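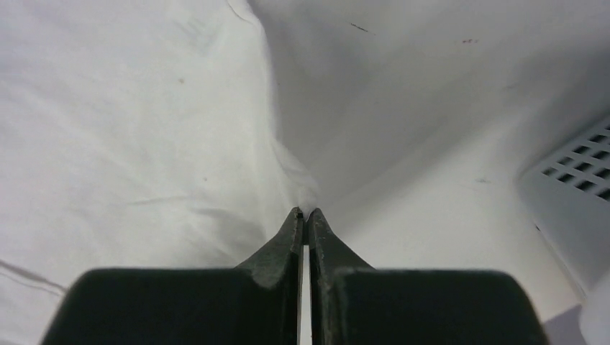 Grasp closure threshold on thin fabric: reply to the Pretotance results

Forum: Manipulation / Deformables
Started by mraudsepp

mraudsepp
12th September, 09:14

Attached is the wrist view at the pinch on white cloth, fingers most of the way closed. Note the gap between the two fingers below the tips. It stays visible down to the base, and our aperture-based success check reads that gap as "nothing held" on thin material.

Method, short version. We ran 284 pick attempts on single-layer fabric with the standard two-finger gripper. Policy A decides grasp success from finger aperture alone. Policy B takes a crop of the wrist image ahead of the fingertips and classifies whether folds converge on the tips. Same controller, same approach speed, same closing command. B waits 700 ms after the close command before it takes the crop.

Result: A rejected a large share of grasps that held through the lift. B rejected very few of them. B also accepted some that slipped, mostly at hems. Per-fabric table is in the Juška repo under results/closure.

Margus Raudsepp

tenfold_k
09:52

Your fingertips look worn. There are nicks along the tapered part and the edges are rough. How much of the A failure is just tip geometry? With fresh tips the aperture signal should be cleaner and you may not need a classifier at all.

mraudsepp
10:05

Fair question. We swapped tips partway through. A improved slightly on the thicker weave and did not move on the thin one. Encoder resolution is the limit there. Fabric thickness is below what we can read once the fingers flex.

vija_p
10:31

I disagree with the framing. The Pretotance result never claimed aperture was sufficient. It used aperture plus motor current, and you dropped the current term. Policy A is a weaker baseline than the one you say you are replying to.

Also, "folds converge on the tips" is a description of contact. You can get the same pattern by pushing into the cloth without holding it. In the posted frame I could not tell you which one it is. The tips are at the bottom of the cloth and the fabric bunches there, and that is all I can read from it.

Vija Priedītis

mraudsepp
10:58

On the frame: agreed, a single image does not separate the two. The label comes from the lift, six frames after the crop.

On current: we dropped it because it drifts with temperature on this gripper. I can rerun with it included.

vija_p
11:10

Then please rerun before calling it a comparison. Drift can be handled with a zeroing close at the start of each episode. We did that at Jurnport and it was enough.

oskar.lint
11:47

Separate issue. White cloth against a pale gray-white surface is a low-contrast case, and the upper fold edge is only slightly brighter than what is behind it. Did you check whether the classifier is using the cloth or the dark flecks on the surface behind? I have seen models latch on to marks like that when the enclosure is the same in every episode.

mraudsepp
12:20

Partly checked. Masking the background changed few decisions, but the crop is tight and mostly cloth anyway. I have not tested in a second enclosure. That should be on the list.

tenfold_k
12:41

Grarham has the same gripper in a different cell. Ask them for six episodes per fabric. It would settle the background question and the tip wear question together.

vija_p
13:02

It would not settle tip wear unless they log which tips are fitted.

mraudsepp
13:15

I will ask them to log it. Rerun with current and zeroing is queued for tonight. I will put the numbers in this thread, with the slipped hem cases listed separately.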